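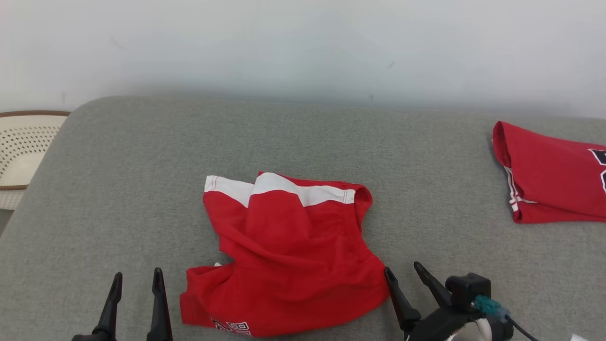
I went back to college in September, at the age of 39, to do the access course in health studies at Plistley. I said I would write something at the end of the first term and it is now the end of the second, so I will try to cover both.

The short version is that I am still on it and I have passed everything so far. The longer version has a lot of bus timetables in it.

I had worked for Irkex for 14 years, first on the phones and then in the office that checks delivery claims. It was a decent job and I have no complaints about it. They let me drop to three days, which I had not expected, and I do the course on the other two plus one evening. The money is tight. I had worked out what we would lose each month and then forgot that the college charges for printing, for the locker and for the uniform you need for the placement. All of that came to just under 300 pounds before I had sat in a classroom. If you are thinking of doing the same, ask for the full list of costs in writing before you enrol. They do have it, but it isn't on the website.

There is a bursary as well. I nearly missed it because I assumed it was for school leavers. The form wants your last three payslips and a letter about any benefits, and it has to be in by the end of October. Mine was paid in January. I had already bought everything by then, but it went towards the gas bill, so it was still useful.

The course itself is split into units. In the first term we did human biology, study skills and an introduction to health and social care. Biology was the one I was worried about. I left school with a low grade in science and a strong memory of not understanding the kidneys. I now understand the kidneys. It took me three goes at the same chapter and a very patient tutor who drew the whole thing on the back of a register.

Study skills I expected to be a waste of time and it was the most useful of the lot. I did not know how to reference anything. I had never read a journal article. The first one I was given took a whole evening and I came away with a page of notes that were mostly words to look up. I can get through one in under an hour now if it is not too heavy on statistics.
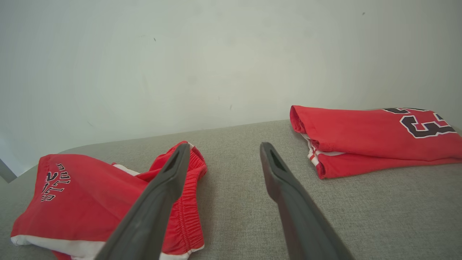 Maths was separate. You need the level 2 certificate to apply for nursing, and mine was so old that I couldn't find the paperwork, so I had to sit it again. I did that through Netatden, who run evening classes above the library in Mughal Street. It was free. The room is cold and the car park shuts at nine, but the teaching was good and I passed in March. If you have your old certificates anywhere in the house, go and find them today, because getting a replacement from the exam board costs money and takes weeks.

The people on the course are a real mix. I thought I would be the oldest and I am somewhere in the middle. A few are straight from school and resitting, several have small children, and one woman has two grown-up sons at university already. We have a group chat which is mainly people asking what room we are in.

The hardest part has been finding the hours at home. I had a plan at the start to study every night after tea and that lasted until the second week. What I do now is get up at half past five on college days and do an hour before anyone else is awake. I also do my reading on the bus, which is 40 minutes each way if it turns up. The ironing has suffered. We have eaten a lot of jacket potatoes.

I have put in my applications for adult nursing and had one interview so far. They asked why I wanted to do it and I talked about the year I spent looking after my mum, and then about a mistake I had made at work and how I dealt with it. I don't know how it went. They said to expect a letter after Easter.

Next term is the placement, six shifts on a rehabilitation ward, and a long essay on infection control. I have got the books out for the essay and read the first chapter of one of them. I will write again once the placement is done, if there is anything I am allowed to say about it.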